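Skoltden puts its bin-picking cell upkeep notes out in the open, starting with the cell we call Gruber

FOR IMMEDIATE RELEASE
1 Jul 2019

Hi, I'm Vicente Espinoza, and I look after the robot cells at Skoltden. I've been asked to write our press release this time around, which is a first for me, so if you were hoping for "industry-leading" and "world-class" you may want to skip down to the contact part. What I've got for you is news about maintenance! I'm excited about it anyway.

Starting today, Skoltden is publishing the whole upkeep routine for our bin-picking test cell, free for anyone to read, copy, mark up or argue with. We call the routine Skidix (there was a naming contest, I lost). It covers how we set the cell up, what gets looked over before a run, how we look after the gripper and the cables, and what we do when something quits on us. It's written in plain words for the person standing next to the machine with a hex key, and it fits in a binder.

The cell it was written on is named Gruber. We have a second one, Stuller, down the hall, and the two of them have been set up side by side from the same pages since May. That was the real test for me. I wrote the first draft for Gruber with a lot of stuff left in my head, and then I handed it to the folks on Stuller and went to lunch. When I came back they had a list of questions longer than the draft. Every one of those questions is now answered in the text somewhere, and I think it's a much better read for it.

So what's in there? The first chunk is about the bin and the table. It's the dull part and I'd still start with it. Our test cells use a big gray metal bin sitting on a wooden tabletop, and the robot has to reach in and pick up whatever odd mix of stuff we've put there. If the bin creeps even a little bit over a long session, the arm starts reaching for places where the bin used to be, and you get fingers tapping on the walls. I spent most of one afternoon last year blaming software for that. The bin had slid. Now the very first line on the very first page says "Is the bin where you left it?" and you're supposed to go put your hand on it before you answer.

We use a spring clamp on the rim and blue tape for corner marks. People who visit us seem let down by the tape, but I love the tape. It costs next to nothing, you can see it from the pendant, and when you move things on purpose you peel it up and lay down fresh. The rule in Skidix is that you never leave old marks next to new ones. Old tape comes up the same day, no excuses, me included.

Then there's the gripper, and I could go on about the gripper (the first draft did, it's been trimmed). Fingers wear. They rub on the bin walls, they pinch hard things and soft things and thin things, and the grip changes so slowly that you don't catch it by watching. What we do is keep a small set of check items that never change, and pick them at the start of each session before any real work. Thin stuff is the best for this. A fat ball will forgive a tired finger all day long, while something slim will roll, twist or squirt out the minute the fingers stop lining up. If a check item slips twice in a row, we stop and look at the fingers. Nobody gets to say "one more try."

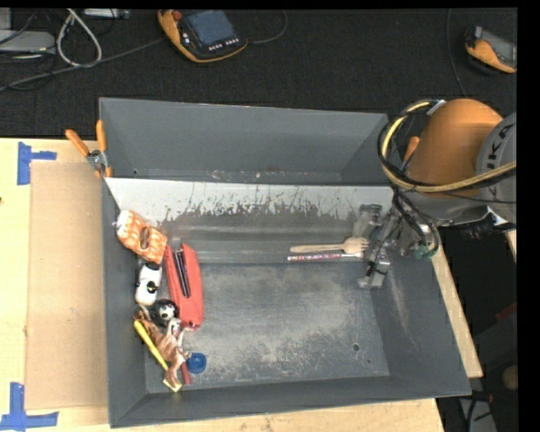 CABLES, CLAMPS AND CHECK ITEMS

On Gruber the arm is a KUKA, orange and gray, and the yellow hose you see looped around the housing travels bundled up with black cables. Getting that loop right took me longer than any other part of the setup. Make it too short and it tugs when the wrist turns over. Make it too long and it hangs down where the gripper is trying to work. Our way of doing it is to jog the arm slowly by hand to each of the far corners of its job, stop, and look at the loop every time with the same question: is it pulling, is it rubbing, could it snag? Only when the answer is no at every stop do we tighten the ties. And then we do the whole trip again with the ties tight, because tight ties change how a bundle bends. (Yes, it's boring. Bring coffee, leave it outside the cell.)

The light wooden fork and the thin patterned stick by the fingers are a fine example of what I mean about slim things, two long skinny items lying nearly side by side. A pair like that asks a lot of a gripper. The pile at the other wall has its own kind of trouble in it: a little black and white ball, a brown animal figurine with legs going every which way, a long red plastic thing with a slot in it. Figurine legs are murder on fingertips! They're stiff, they're thin, and they find every gap. After a session with a lot of legs in it, Skidix has you run a fingertip along both gripper fingers, with the drives off, and feel for nicks.

You'll notice the bin has seen some life too. There's a whitish band across it with a ragged edge and dark metal showing through, and the bottom is all scuffed. I get asked if we're going to swap it for a shiny one. Nope. A scratched bin is what people really have out in the world, and I'd like our cell to cope with it. What the pages do ask for is a feel around the inside for burrs or raised edges, gloves on, and a file if you find one. Scuffs are fine. Anything that catches a glove gets fixed before the next run.

A WORD ON THE PENDANTS

I got into a friendly fight with my own team about where the pendants live when they're not in your hand. My take is that a pendant needs a spot you can reach without leaning over the table, with its cable lying free, and that you check the red button before you check anything else. The team's take was that they already knew that. We wrote it down all the same. It's on page 3, and it's the page Stuller's crew ended up copying and taping to their wall, so I'm calling it a win for me.

WHEN IT BREAKS

The repair part of Skidix is the shortest, and I'd like it to get longer with help from outside. Right now it walks through the things we've had go wrong for real: a finger that won't close all the way, a cable tie that's let go, a connector that's worked itself loose at the wrist, and an arm that stops in a strange pose and won't tell you why. For each one there's what you'll notice first, what to shut off, what to look at, and when to quit poking and call somebody. I put that last part in for myself. I'm a poker.

There's also a log sheet. It has room for what you saw, what you did, and who you are, and that's it. We tried a fancier one with boxes to tick and people ticked the boxes without looking up. With the plain sheet they write things like "sounds scratchy on the way down," and I can do a lot with scratchy on the way down. As of this release, Gruber's log holds 1,567 entries. I've read them all, some of them more than once, and a fair number of the changes in the current pages came straight from somebody's scribble.

HOW TO GET IT

Skidix is free. You can download the pages from the Skoltden site and print them yourself, or ask us for a paper set. We printed 200 of those for the launch, on the heavy stock that holds up to greasy thumbs, and they'll go to schools, repair shops and small labs first. If you run a cell with a different arm than ours, please don't let that put you off. Most of what's in there has to do with bins, fingers, hoses and people, and those are much the same wherever I've been. Do follow your own robot maker's safety instructions ahead of anything I say. Ours is a routine for looking after a cell, and it doesn't take the place of the manual or of proper training.

We'd love to get marked-up copies back. Cross things out! Tell us the order is wrong, tell us your hose runs the other way around and works better. I'll be the one opening the mail, and a fresh version goes up whenever there's enough new stuff to be worth the printing.

If you're with the press and would like to see the cell, you're welcome to come by. I'll show you Gruber, and the Stuller folks will want you to know that theirs is tidier. Closed-toe shoes, please, and tie back long hair.

ABOUT SKOLTDEN

Skoltden builds and tests small robot cells for picking mixed items out of bins. We run our own test cells in-house and do our own setup, upkeep and repairs on them.

PRESS CONTACT

Vicente Espinoza, Skoltden. Write to me through the contact form on our site and put "Skidix" in the subject line so it lands in the right pile. If I don't answer right away I'm probably under a table with a flashlight, and I'll write back when I'm done.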